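Chores and Machines: Where Things Stand

Posted Saturday, June 29, 2019

I have been keeping this gallery page since the spring. It covers one question: which of the jobs people do at home or in a shop can a machine do yet, start to finish, without a person stepping in. I am not an engineer. I worked in a grocery stockroom for eight years and I know what the jobs involve.

The page used to be mostly floor robots, and those have moved to their own gallery. What is left is handling: picking things up, sorting them and putting them where they belong. This is the part that has gone slowest.

A few notes before the picture.

Floors are close to done. A flat floor with nothing on it is a job a machine can be given today. Chair legs, cords and rug fringe still cause trouble. Stairs are a separate problem and I have not seen a home product that deals with them.

Dishes are half done, and have been for decades. The dishwasher washes. A person scrapes, loads, unloads and puts away. I timed myself unloading ours for a week, and it never took long enough to justify a machine that would fill half the kitchen.

Laundry is the same story. Washing and drying are automatic. Folding is where it stops. I have watched plenty of towel folding videos, and the playback speed is worth checking on every one of them.

Shop floors are a mixed case. Warehouses that move sealed boxes of known sizes have a lot of automation already. A small store like the Grisley market near me stocks 505 different items on its grocery side, and the boxes are the easy ones. Produce has no standard shape. Bags sag. Bottles tip over when they are grabbed too high.

Putting groceries away at home combines all of this. It also mixes food with things that are not food, and most people want those kept apart. A person does it while talking on the phone.
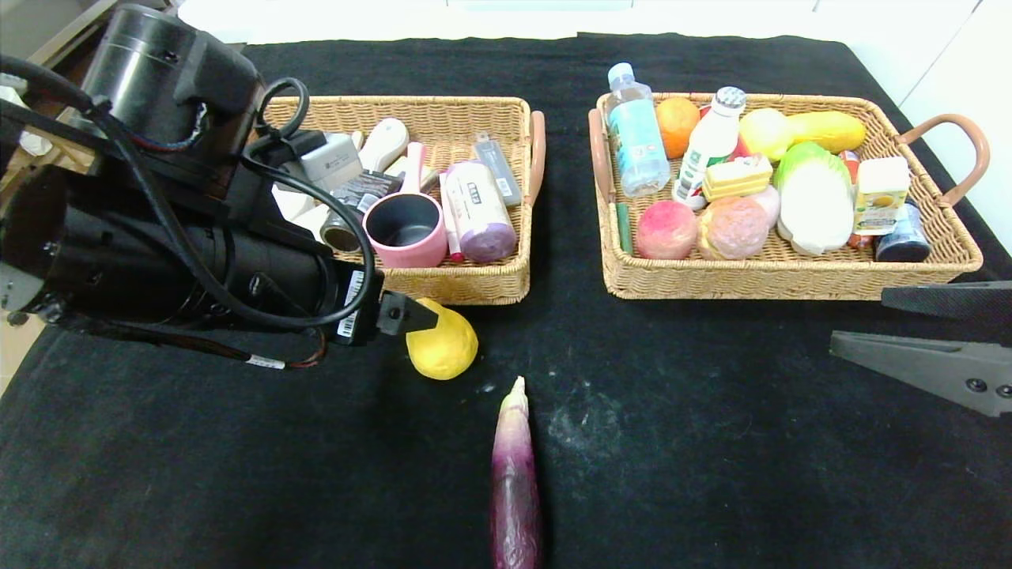 Girkent

Food and household goods, two baskets. The gripper on the left is touching the yellow fruit, which looks like a lemon. The eggplant is out on the black cloth too, and the gripper on the right is open with nothing in it.

The food basket is a fair test for any machine. A peach can be bruised, the napa cabbage is broad and leafy, and there is a slice of layered cake on top of a bun. A grip that suits the cabbage would ruin the cake. The bottles lean, so the hand would have to come in at an angle as well.

The other basket has a pink pan with a handle, a white spoon-like utensil and several packages. Hard things mostly hold their shape, but they lie across each other, and taking one out can drag the next one with it.

My rating for this chore: not yet. I would call it ready when a machine can be handed a full basket it has not seen before and empty it without damage, at a pace a person could stand to watch. I would accept slow if it could work overnight.

The rating list will be updated in July, with window cleaning and shelf facing added. Corrections are welcome through the contact form. Please say which chore you mean and whether you saw the machine working in person or on video.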